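clurkine-cloth

README, version of Sat 3 August

This is the cloth data set of the Clurkine student project at the Tristholm robotics club. The task is to pick up a white cloth and fold it one time. The set has 214 episodes, and the longest has 694 steps.

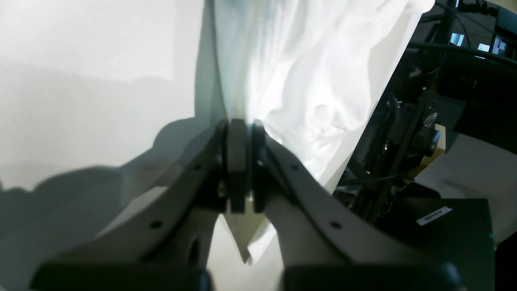
Wrist camera, white cloth held between the two fingers.

Folders

train/ - episodes for training
held_out/ - 40 episodes, please do not train on them
notes.txt - remarks of the operators

Every episode has wrist video, joint positions and gripper opening. We start a new episode when the cloth is dropped on the floor.

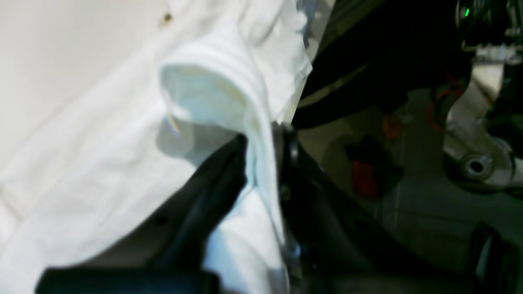
Episodes shorter than 400 steps were not removed. Some of them stop before the fold is finished, and notes.txt gives their numbers.

Known problem: the gripper opening is saved one step late.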